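The Folding Table: Notes on Household Linen

9 Dec 2020

The purpose of this entry is to record the method by which cloths, napkins and small towels are sorted and folded in this household. Readers of the earlier entry on shelving will recall that the linen cupboard at Skurkstead was emptied in March and had not, at the time of writing, been put back in any settled order. That work has now been completed, and several correspondents have asked for an account of it.

The cupboard itself is a modest one. It was bought from Sketton when the house was first furnished and has 3 shelves, of which the lowest is too shallow for bath towels. The upper two are given over to bed linen. The lowest holds everything small: tea towels, dusters, table napkins and the thin coloured cloths that are used for polishing glasses. It is this last group that has caused the most difficulty.

Choice of surface

Folding was formerly carried out on the bed. This practice has been discontinued. A mattress gives under the hand, and a light cloth laid on it takes up every dip in the blanket, so that the edges cannot be brought together with any accuracy. The work has been moved to the pale table by the window, which is smooth and has no joins in the part that is used. The daylight there is strong, and a crooked hem shows at once.

The table is cleared and wiped before work begins. Cloths are brought to it one at a time from the basket and are not piled at the far side, as was once the custom. Each is spread flat and smoothed from the middle outwards with the fingertips. Thin cloths should be pressed down lightly and never dragged, as dragging pulls the hem out of line and leaves a ridge which will still be there when the cloth is next wanted.

The pink cloth with the red edges is a good test of the method. It is thin, it lies flat readily enough, and the darker red lines that cross it on the slant make any error easy to see.

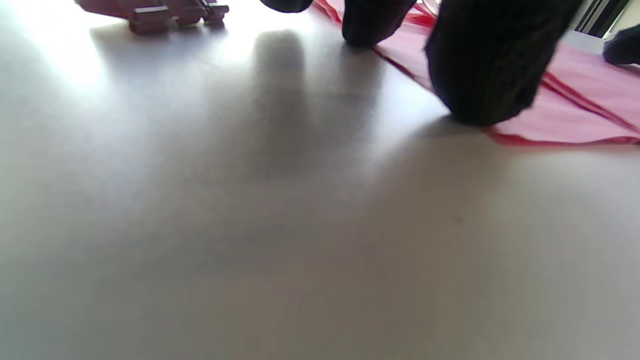 Folding and stacking

Small cloths are folded in half and in half again, with the hems kept to the inside. The fold is set with the side of the hand. Napkins are treated in the same way, with one further fold where the shelf requires it. Tea towels are folded lengthways first – a point on which opinion in the household remains divided.

Stacks are kept low. Anything taller than the width of a hand tends to lean, and the cloth wanted is invariably the one at the bottom. The polishing cloths now stand at the front of the shelf in a shallow Wuvulen tray, with the tea towels behind them and the dusters to the right.

The Miranda napkins, which are used only when guests are present, have been wrapped in tissue and placed at the back. Two of them require mending and have been set aside in the sewing box until suitable thread can be obtained.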